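**List:** gripper-users
**Date:** 11 March 2025
**Subject:** Re: Left finger lagging on close, cloth folding station

> We are seeing the left finger close late on thin fabric. The right pad reaches the cloth first and pushes it across before the left one gets there. No error is raised. The log shows a normal close each time. Has anyone on the list had this, and was it the encoder or something mechanical? We are on the Furukawa linkage with the stock pads. We swapped the cable and it made no difference.

We had the same fault at the Breltwood bench for most of February. In our case it was mechanical. I'll put down what we found in the order we found it, and you can skip whatever you have already tried.

It first showed up on light shirts and never on towels. A thick towel fills the gap early and hides the late finger. Thin cloth gets dragged sideways, and the recorded width at the moment of contact comes out wrong. We went back over 101 recorded folds and had to throw out 78 of them. The operators had noticed the drag before the data check did, but we had no place on the run sheet to write it down. There is a line for it now.

We started with the encoder, same as you, and lost three days on it. The readings were fine. What they tell you is where the drive is, and the slack was past the drive, out in the linkage.
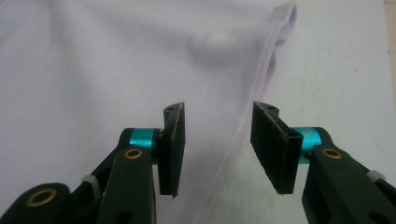
With the power off, hold the arm of the finger still and try to rock the pad with your other hand. Do one side and then the other. Our right pad hardly moved. The left one had play you could feel and hear. We traced it to two places: the set screw in the coupling behind the pad had backed out, and the bushing in the arm had worn on one side. Tightening the screw took away most of the play and the rest went when we changed the bushing.

Please do not do this check with the drive live. One of ours tried to save time by leaving it enabled at low force, and the fingers closed on a thumb. It was a bruise and no more, but the drive has no way of knowing it is holding a thumb. We wrote it up as a safety incident, and the rule since then is power off and connector out before hands go between the pads. The Vornholm controller keeps a charge after you switch it off, so we also wait 10 seconds.

After the repair we ran the thin shirt task again from the start, with the same operators and the same table height. We kept the padding under the garment so the results could be compared with the old ones.

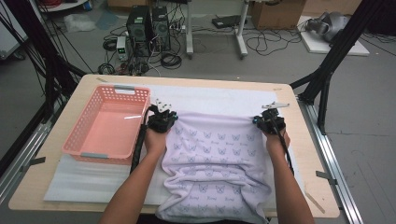

The width readings have been steady since then and I have not had a report of drag. I would not call it closed. The screw backed out once and I expect it will do it again, so we added a drop of medium thread locker and put the rocking check at the start of each shift.

A few other things that may save you time:

- Compare both hands. If only one gripper of the pair drags, software is unlikely.
- Look at the cable ties near the fingers. We had one sitting where it rubbed the arm near full close, and it looked a lot like the same fault.
- Don't raise the grip force to cover the lag. We tried that. The cloth still moved and the pads wore faster.
- Mark the screw head with paint so you can see if it has turned.

Replacement bushings came from Braltidetti and took up to 3 weeks, so order before you need them. If yours turns out to be the encoder after all, please post the log. I would like to see what that looks like next to ours.

Breltwood bench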